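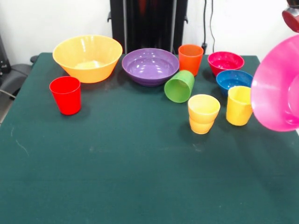
The Reason Field

Sanne Mulder had been sold four planners in her career and had believed in none of them by the end of lunch. She told Duyên Cao this on the stairs, to be fair to her.

"This one gives reasons," said Duyên.

"They all give reasons now."

The planner was called Gilach. Stotik had built it, Başaran was thinking of buying it, and Sanne was what Başaran had sent in place of a decision. The sales sheet said that Gilach looked at a table, worked out what was on it, chose what to move, and wrote down why, in plain English, before it moved. The word "before" was in bold.

Duyên set it going. The arm reached down for the pink bowl and Sanne looked at the screen, where the words were.

Moving large bowl first because it limits access to the items behind it.

"That's rather good," Sanne said, and disliked how it sounded. "Did it decide that, or does it say that about large bowls?"

"It decided it."

"How would I know?"

Duyên opened her mouth and then pulled up the log, which was the first thing she had done all morning that Sanne approved of. There were 371 moves in it. Every one had an object, a grasp, a path, a time and a reason. Sanne asked for the column of reasons by itself, sorted by letter. Sorted like that it looked a good deal less like thinking. Because it limits access came up 57 times. Because it is closest to the gripper came up more often than that, and twice it was said of things that were, by the log's own numbers, the furthest away.

"The language bit is still being tuned," said Duyên.

"Does anything read it?"

"People read it."

"Does the planner read it?"

The fan in the workstation went up a notch. Duyên scrolled, though there was nothing at the bottom of the file to scroll to. She was young and she had written most of the path code herself, and the path code was fine. Sanne had gone through it on the train looking for something to be cross about and had come away with a missing comment.

"There's a timestamp on the reason," Duyên said at last. "You could look at that."

Sanne had meant to. The grasp was chosen, then the path, and then, almost 50 milliseconds later, the reason arrived. It did come before the arm moved. Nothing on the sales sheet was untrue.

"So it picks," said Sanne, "and then it's asked why it picked."

"It's given the scene and the choice and it writes the likeliest explanation. Yes."

"The likeliest to whom?"

Duyên had no answer to that, or had one and kept it. She got up and fetched two teas from somewhere, and when she came back she stood looking at the table for a while. The green cup lay on its side. The arm had the pink bowl by the rim, tipped well over, close to the cloth.

"I could try something," she said. "I've wanted to try it since March. I was told it wasn't a priority."

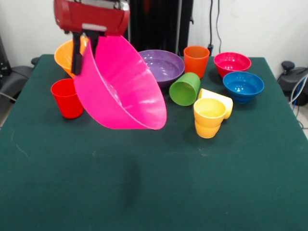

The Wrong Bowl

What she tried took ten minutes to type. She left the planner alone and lied to the part that wrote the reasons. The planner chose the pink bowl, and Duyên told the writer that it had chosen the blue one.

Moving blue bowl first because it limits access to the items behind it.

She told it the purple.

Moving purple bowl first because its wide shape makes it the most stable to grasp.

She told it that the planner had decided to do nothing at all.

Holding position because the current layout meets the goal.

"Oh, for heaven's sake," said Sanne, who had expected exactly this and had still, she noticed, been hoping a bit.

Duyên drank her tea. "The bowl does get picked up, though," she said. "The grasp is real. I'd put my name to the grasp."

"I'd put mine to it as well. What does it cost without the reasons?"

"It isn't sold without them. The reasons are the product. There's a firm called Guvetti that does the arm and the grasping without any reasons, and we were told we were better than Guvetti because of the reasons."

"Who told you?"

"It was on the sheet."

Sanne got out the form. Başaran's form was two pages and had a box near the end marked Recommendation, and under it a smaller box marked Grounds. She filled in the first without trouble. She wrote Do not buy at this price, ask for the planner alone, and put the date, 21 June 2024.

Then she looked at the smaller box. She had made up her mind on the stairs, if she was strict about it, or possibly on the train.

"Is something wrong?" asked Duyên.

"No," said Sanne. She checked the clock on the wall and wrote the time next to her grounds, a little later than the other.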